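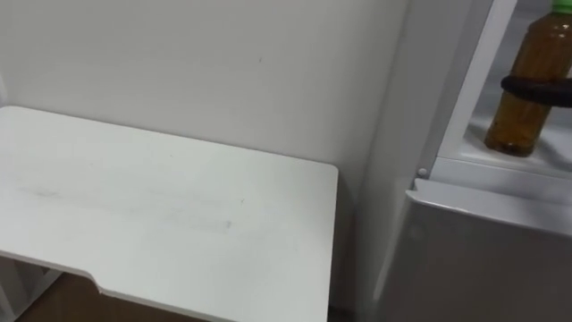 Aniela Sikora asked, during the open discussion at the February meeting, whether a robot that learns from people would also learn their hesitation, and whether anyone went through the recordings to take it out. The question was put after the presentation on the Tirside teaching program, and the time left did not allow for a full reply. Members who were unable to attend have since written in with similar questions. The program office at Folloncombe has prepared the following account for this issue.

Teaching household tasks by remote control: a report from Tirside

The Tirside room was set up under a grant from the Wilczyńska Fund to study how a humanoid robot can be taught ordinary tasks by a person who performs them through the robot. The work now in progress concerns a bottle of tea, a refrigerator, and a desk. The operator guides the robot to take the bottle from the upper compartment, carry it to the desk, and set it down. In the return version of the task, the bottle goes back from the desk to the shelf. Both versions are recorded in full, from the moment the operator takes control to the moment control is released.

Operators work from a station in the adjoining room. They wear hand controllers and a headset and see what the robot's head camera sees. The link between the station and the robot is handled by Skornix, the control software developed at Folloncombe, which turns the movement of the operator's arms and hands into movement of the robot's own. Skornix stores the camera view, the joint positions, and the commands sent by the operator on a common clock, so that each moment of a demonstration can later be examined as a whole.

By the close of the last recording period, the archive held 1,065 demonstrations accepted for training. A demonstration is accepted when a reviewer has watched it from start to finish and confirmed that the task was completed as written. The reviewer and the operator are never the same person.

On the matter of hesitation, the present rule is as follows. A pause that has a purpose is kept. An operator who stops the hand short of the bottle in order to correct its angle is showing the robot something useful, and the correction that follows is often the most valuable part of the recording. A pause that has no bearing on the task, such as one caused by a question from a colleague or a headset that has slipped, is marked by the reviewer and left out of the training set. The full recording is kept in the archive in either case, with the reviewer's note attached.

The office acknowledges that the line between these cases is not always easy to draw. Reviewers in the early months differed a good deal in what they marked. A written guide was issued to them in the fall, and disputed recordings are now seen by a second reviewer. The guide may be requested from the office by any member. 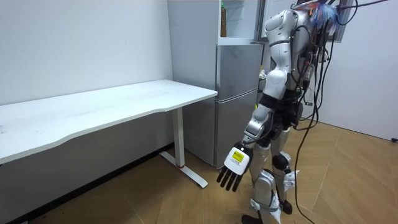 The robot at the Tirside desk, with the refrigerator behind.

The choice of task drew several comments at the meeting, some of them doubtful. Moving a bottle a short distance is a modest thing to ask of so large a machine. It was selected because it brings together several actions that have given difficulty when taught separately. The hand must enter a compartment with walls on either side, close on a round object, and come out again without touching the shelf or the door. The body must then turn while the arm holds its load steady. Placing the bottle on the desk requires the operator to judge height from the head camera alone, and new operators commonly release too early.

The desk and the refrigerator stand close together, and this arrangement has been kept throughout the present recording period. It is intended that the furniture be moved in the next period, to learn how well the trained system copes when the reach is longer or the turn is made in the other direction. Members who have followed earlier reports will recall that a system trained in a single layout tends to do poorly in any other.

Operator training

New operators complete a course of two days before any of their work is considered for the archive. The opening day is spent on the control station, with the robot's arms moving in open space. Operators learn how far their own reach corresponds to that of the robot, and how to release control safely. On the following day they practice with the bottle under the eye of an experienced operator, who may stop the session at any point.

The most common fault at this stage is speed. People who have taken bottles from refrigerators all their lives tend to move as they would at home, and the robot's hand does not give them the sense of touch on which they would ordinarily rely. Operators are advised to watch the fingers close, to wait until the bottle is held, and only then to lift. Those who have experience with remote equipment of other kinds have not, on the whole, learned faster than those who have none.

Sessions are limited to two hours, including rest. Operators report that the work is tiring for the shoulders and, to a lesser degree, for the eyes. A lighter headset has been requested for the coming year.

Teaching by hand

Some members asked why the robot is not simply guided by taking hold of its arm. This method is also used at Tirside, chiefly for setting a starting posture or for showing a short movement at the wrist. It has the advantage that the person feels the weight and resistance of the arm directly. For the full task it has proved less suitable. A person standing beside the robot blocks part of the camera view, and the recordings then contain an arm and shoulder that will be absent when the robot works alone. Guiding both the arm and the turn of the body is also awkward for one person.

A comparison of the methods is being prepared, using the same bottle and the same starting positions. Results will be presented to members when the review of the recordings is complete.

Safety and care of the room

A safety attendant is present whenever the robot is under power. The attendant holds the stop control, keeps the floor clear, and watches the cables while the robot turns – a duty that falls to no one else during the session. Operators at the station speak with the attendant by headset and announce each start. Visitors remain outside the marked area until the attendant has confirmed that power to the joints is off.

Tea was chosen for the bottle after trials with an empty container, which tipped too readily when touched by the fingers. The cap is checked before each session. Spills are to be wiped up at once and entered in the room log.

Visits and participation

The Tirside room receives visitors in the late afternoon, after recording has ended for the day. Groups of up to five can be received at one time, and requests should be made through the program office. A short showing of the control station is included, and visitors may try the hand controllers with the robot's movement disabled.

Members interested in serving as reviewers are also invited to write. No technical background is needed. Reviewers work from their own computers through a secure page and are asked to commit to a full recording period, so that standards remain even from start to finish. The office is particularly interested in hearing from members with experience in occupational therapy or in the instruction of manual trades – fields in which the close watching of another person's hands is part of the daily work.

Further questions arising from the February meeting, including those on the storage of recordings and on access to Skornix by outside groups, will be taken up in the next issue.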